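Laundry room notebook, Clenderach site
28th February
Entry: C. H. Wan

Carried over from yesterday: the loading log and the attendants' sheet still disagree on where a dryer cycle starts. The Vernura controller logs from door latch. The sheet logs from the moment the basket reaches the machine. Everything below uses door latch.

Period total is 792 loads. Of these, 634 were handled by the arm from basket to latch with no one touching the machine. A further 151 needed a person at some point. The remaining seven have no usable record and are left out until I find the paper copy.

Reasons for stepping in, most frequent first: door not fully open when the arm starts its reach; garment left over the lip of the drum; basket set down too far from the machine. The first is the one to work on. The door routine takes hold of the rim and moves it as a separate step before any clothing is picked up. If that step stops early, the rest of the cycle runs against a half-open door and faults out.

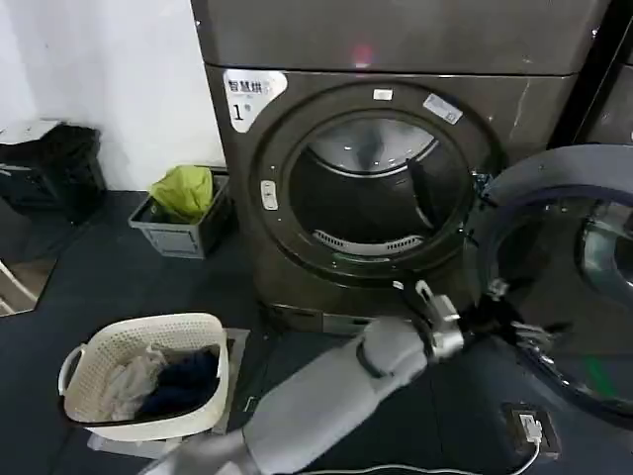 Dryer no. 1, arm at the door rim near the hinge side. Drum empty, whites and navy in the basket.

Force limit on the door step is at 340 in controller units. Left it there. Raising it would get past a stiff hinge but would also hide one, and I would like the hinge looked at first. Wattimena has the service contract. Ticket is open, no visit scheduled.

Staffing. Before the arm, the late shift had two attendants, both loading and folding. It now has one on folding full time, who answers faults as they come. The other moved to intake and sorting. On paper the late shift lifts less. In practice the folding attendant is interrupted at uneven intervals and loses her place in the count for each customer bag. She asked for faults to be held and released together between bags. This can be done in the Gastico scheduler, at the cost of the dryer standing idle while a fault waits. I think the trade is worth making and have set it up for one week.

Sorting has become stricter. A person loading by hand would pull a stray dark item out of a white load without remarking on it. The arm loads what is in the basket. Intake now has to catch everything, and the intake attendant says the job takes more concentration than it used to. Nothing in our figures shows that, because we only time the dryers. Added a column to the intake sheet for items pulled at the sorting table.

Training: both attendants can clear a door fault and restart. Neither has been shown how to re-teach the basket position, so each time the stand gets moved they wait for me. Will write this up as a single page and go through it with them at the machine. Floor tape for the stand is on order.

Open items:
- hinge check, dryer 1 (Wattimena)
- match start times between controller log and attendants' sheet
- find paper record for the seven missing loads
- review held faults after one week, ask folding first
- intake hours to be settled before the May rota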